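Musée du papier de Sollville
Espace jeunes lecteurs (8-12 ans)

Comment fabrique-t-on une feuille de papier ?

Le papier est présent dans les cahiers, les livres, les enveloppes et les cartons. Il est composé de fibres de cellulose, de très petits filaments que l'on trouve dans les plantes. Pour obtenir une feuille, il faut séparer ces fibres, les mélanger à de l'eau, puis les rassembler en une couche mince.

Avant le papier

Il y a plus de 3 000 ans, les Égyptiens écrivaient déjà sur le papyrus, obtenu à partir des tiges d'une plante qui pousse au bord de l'eau. Le papyrus n'est pas un véritable papier : les tiges sont découpées en bandes, croisées et pressées, mais les fibres ne sont pas séparées. Le papier tel que nous le connaissons a été mis au point en Chine. Son usage a ensuite gagné l'Asie centrale, le monde arabe et l'Europe.

De la pâte à la feuille

Autrefois, en Europe, on utilisait surtout de vieux chiffons de lin et de chanvre. Ils étaient triés, découpés, puis battus dans l'eau par de lourds maillets jusqu'à former une pâte. L'ouvrier plongeait dans la cuve un cadre garni d'un tamis, appelé la forme. Lorsqu'il le relevait, l'eau s'écoulait et les fibres restaient à la surface.
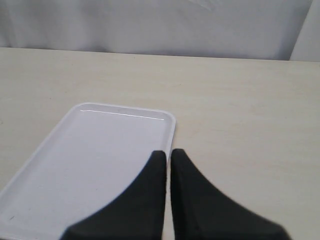 La feuille encore humide était ensuite déposée sur un feutre. On formait ainsi une pile que l'on pressait fortement, puis les feuilles étaient suspendues dans un grenier aéré, le séchoir.

Et aujourd'hui ?

La plupart des papiers sont fabriqués avec du bois ou avec des papiers recyclés. Le principe demeure le même, mais la pâte est étalée sur une longue toile en mouvement, puis pressée et séchée par des rouleaux.

Petit lexique

Cellulose : matière qui compose la paroi des cellules végétales.
Filigrane : dessin visible par transparence dans une feuille.
Feutre : étoffe de laine qui absorbe l'eau.

Textes : Parvaneh Dehghan. Relecture : Bijan Ranjbar.
L'atelier Berrada accueille les classes le lundi, sur réservation.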